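Poudre treize épices en boîte, import direct
Rayon : Épices et mélanges asiatiques
Réf. Statari 288
Vendu et expédié par Skanbridge

Encore un mélange « secret » ? On a l'habitude de ces promesses et on s'en méfie. Le treize épices chinois existe en des dizaines de versions, les fabricants donnent rarement les proportions, et deux boîtes de marques différentes peuvent n'avoir en commun que la badiane et le poivre du Sichuan. Le chiffre treize lui-même est à prendre avec des pincettes : certaines recettes en comptent plus, d'autres moins.

Nous le vendons quand même, parce que dans une farce de raviolis il rend service.

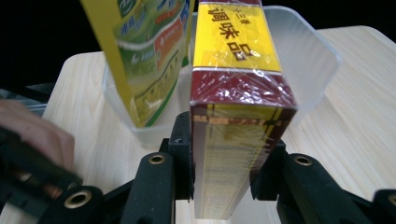
Boîte jaune et rouge foncé, sous film transparent. Les grands caractères signifient « assaisonnement ».

Ce que ça goûte
Anis d'abord, puis cannelle, puis un fond un peu camphré qui ne plaira pas à tout le monde. Malsha Bandara, qui goûte nos mélanges avant référencement, le trouve « correct, sans plus » sur une volaille rôtie et nettement meilleur dans un bouillon de porc. Ne comptez pas sur lui pour le piquant : le poivre du Sichuan picote à peine.

Ce que ça ne fait pas
On lit partout que ces mélanges « réchauffent l'organisme » et facilitent la digestion. Nous n'avons rien vu de sérieux là-dessus et nous ne le vendons pas pour ça. Il ne remplace pas non plus un cinq épices fraîchement moulu, quoi qu'en dise le catalogue de Drorkel, notre ancien grossiste.

Dosage
Une demi-cuillère à café pour 500 g de viande hachée. Les recettes qui en demandent une cuillère à soupe donnent un plat au goût de pastille pour la gorge. Dans un mijoté, ajoutez-le 20 minutes avant la fin.
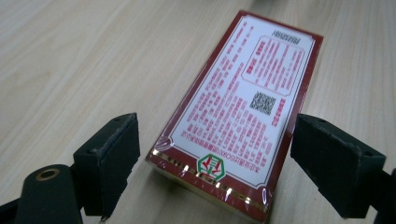
Conservation
Le film plastique protège la boîte, guère plus. Une fois ouvert, versez la poudre dans un bocal hermétique, loin de la plaque de cuisson. L'arôme baisse assez vite, quelle que soit la date limite imprimée. Si vous cuisinez chinois deux fois par an, passez votre chemin.

Avis client
Birutė Zariņš, 3 étoiles sur 5
« Bon dans les aubergines, envahissant dans le riz sauté. L'emballage est joli mais je n'ai rien pu lire, une étiquette en français aurait été la bienvenue. »
Réponse de Skanbridge : la traduction des ingrédients et des allergènes est jointe à chaque commande depuis décembre.

À voir aussi
Badiane entière Seneviratne
Poivre du Sichuan rouge, en grains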